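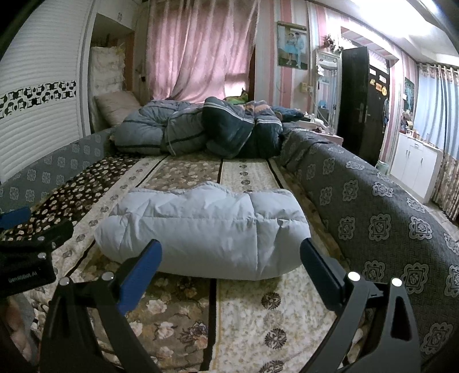

Faço a cama todos os dias há mais de 30 anos e continuo a fazê-la mal. Digo isto para que se perceba que a minha opinião sobre robôs domésticos não vem de um lugar de superioridade. Dobrar um edredão é daquelas tarefas que parecem um problema de geometria até ao momento em que se pega nele. Um edredão branco, acolchoado, com as costuras a dividi-lo em retângulos, devia ser um presente para qualquer máquina: as linhas já lá estão, é quase papel quadriculado. Depois dobra-se e as linhas vão cada uma para seu lado, os vincos abrem em leque a partir das costuras, e a borda de cima levanta-se num biquinho amarrotado que não estava no plano. Estender por baixo uma colcha às faixas, com rosas num painel e medalhões escuros no outro, dá uma boa referência para alinhar a coisa. Dá também um belo fundo para se ver que não ficou alinhada.

Tudo isto vem a propósito de uma discussão que arrasto desde outubro com o Ikechukwu Briggs, que trabalha em automação e tem a paciência de quem já ouviu a pergunta muitas vezes. A pergunta é: quando é que uma máquina me faz a cama? A resposta dele é outra pergunta: qual cama?

Irritou-me, mas tem razão. Numa fábrica a peça chega sempre à mesma altura, virada para o mesmo lado, e se não chegar há uma luz vermelha e alguém vai lá ver. No quarto a peça é um monte de roupa de cama ao fundo do colchão, com um edredão às riscas feito numa trouxa e outro meio dobrado por cima de sabe-se lá o quê. Onde acaba um e começa o outro? Eu resolvo puxando. Às vezes vem a almofada atrás.

As duas pinças, explicou-me ele, já dão conta de muita coisa. Agarrar uma ponta, agarrar a outra, levantar, juntar. O que falta é o resto, e o resto é quase tudo: perceber que o tecido escorregou, que a ponta agarrada era só o forro, que é preciso sacudir. Sacudir! Eu não saberia explicar a ninguém como se sacode um edredão. Faz-se com os braços e com algum rancor.

O Adebayo Ajayi, que leu um rascunho deste texto, acha que estou a ser injusto e que o meu critério é absurdo. Segundo ele, se a máquina deixar a cama feita em 30 minutos enquanto estou no emprego, a lentidão não me custa nada. É um bom argumento e fiquei calado um bocado. Depois lembrei-me do aspirador automático, que também trabalhava na minha ausência e que encontrei mais de uma vez debaixo do sofá, sem bateria, abraçado a uma meia.

Aceito apostas, em todo o caso. A minha é que as toalhas vêm primeiro, os lençóis de elástico vêm muito depois, e o edredão fica para quando eu já tiver idade para que mo façam por caridade. O Briggs aposta mais cedo. Combinámos um jantar e quem perder lava a loiça à mão.

Artigos recentes
O aspirador e a meia: um relatório
Passar camisas, ou porque uso camisolas
Comprei um abridor de latas elétrico e arrependi-me
A fila do supermercado sem caixa e com três funcionários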